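What an Open Day Should Show

Institutions that develop robots have grown used to opening their doors once or twice a year. Visitors are given a badge, a talk and a place behind a rope, and they watch a machine carry out a task it has carried out many times before. The event is pleasant and well meant. It is my view that it usually teaches the public very little, and that a recent open day at the Zuralska laboratory offers a better model for others to follow.

I attended on December 15, 2022, as one of 109 registered guests. Most were local residents, and a good number were school-age children with their parents. The laboratory had placed its manipulation work, known internally as the Cemano project, at the center of the program. It had also made an unusual decision about how that work would be presented. There was no finished routine. Guests were invited to watch working sessions of up to 4 hours, to come and go as they wished, and to put questions to staff while the robots were in use.

The reasons were set out in a short welcome by Svenja Wunderlich, who directs public programs at the laboratory. "We would like you to see the work at the stage it has reached," she told the first group. "If you leave thinking it is harder than you expected, we will consider that a fair result."

I believe she was right to set the terms in this way. Public opinion on automation is formed largely by short films in which everything succeeds. A person who has seen only such films will tend either to expect too much of these machines or to fear them more than is warranted. Both errors have consequences when a town must decide whether to support a training program, or when a hospital or a care home is asked to consider a purchase. A public body cannot make sound decisions on the strength of a highlight reel.

There is a reasonable objection to the open format, and it was put to me by Igor Baláž, an engineer with many years in industrial automation who attended as a guest. In his opinion, a lay audience may mistake slow progress for failure, and a laboratory that depends on public funds takes a real risk in displaying it. He recalled a demonstration of the Kasten sorting line at which one dropped part was remembered long after the rest had been forgotten.

I take the objection seriously, but I do not find it decisive. The risk he describes arises when visitors have been promised a perfect performance. At Zuralska no such promise had been made, and the questions I heard were patient and practical. Parents asked how the hand was controlled. One child wished to know whether it could feel a tickle, and received a proper answer about contact sensing and its present limits.

The choice of objects also deserves mention. Industrial demonstrations favor rigid blocks and identical boxes, which suit the machine. Household materials are far less obliging. A sheet of thin wrap has no fixed shape; it folds, clings and shifts with each change in grip. Yarn and patterned cloth present difficulties of their own, to the hand in one case and to the vision system in the other. These are the things people handle every day, and a machine intended for homes must be judged by them.

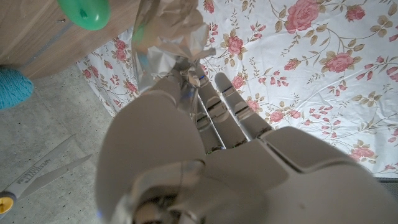
Recommendations for Other Institutions

First, laboratories should publish in advance what a visitor can expect to see, including the tasks that remain unreliable. Zuralska did so on a single printed page, and it was enough.

Second, the people who run the robots should be the people who answer questions. A trained guide has a place at the entrance, but at the table there is no substitute for direct knowledge — even when the reply is that the matter is still being studied.

Third, some record of the day should be kept and shared. The laboratory has stated that it logged 916 attempted grasps across all sessions and that it intends to release the full results, successes and failures alike. I would urge the Etia center, which plans an open day of its own, to make the same commitment before it sends out invitations.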